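Home News Money Household Archive Subscribe

The cheap wash hour, and who it is cheap for

Follameck has been writing to its electricity customers again. The new plan is called Mornico, and it promises lower rates for anyone who runs the heavy machines after 11 at night. The leaflet says a typical home could save $495. It doesn't say over how long, and the small print on the back doesn't either.

I have read plenty of these. The night rate does drop, I'll give them that. What the leaflet leaves for page two is that the daytime rate goes up, and it stays up from 7 in the morning until the cheap hours start. If you cook at home or work at the kitchen table, you pay for that discount before you have washed a sock.

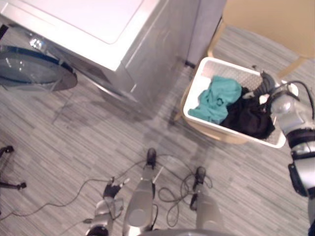 Then there is the matter of sleep. People in the Zapata Street apartments have thin floors and downstairs neighbors, and a spin cycle at midnight is a quick way to fall out with them. Most leases in the Jallow buildings have quiet hours anyway, so the tenants who could most use a lower bill can't touch the cheap rate without breaking their own rules.

Follameck points to a trial with 1,316 homes. Fine, but who were they? If they were mostly houses with timers and a utility room out back, the result tells a renter very little. I asked for the split between houses and apartments in June and got the same leaflet in the mail — a fresh copy, at least. 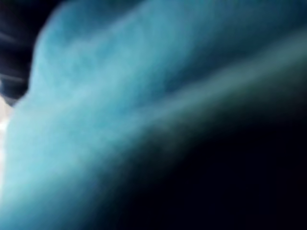 Before you sign

Get last year's bills out and work out how much power you use in the daytime. Ask what it costs to leave the plan early, and get the answer in writing.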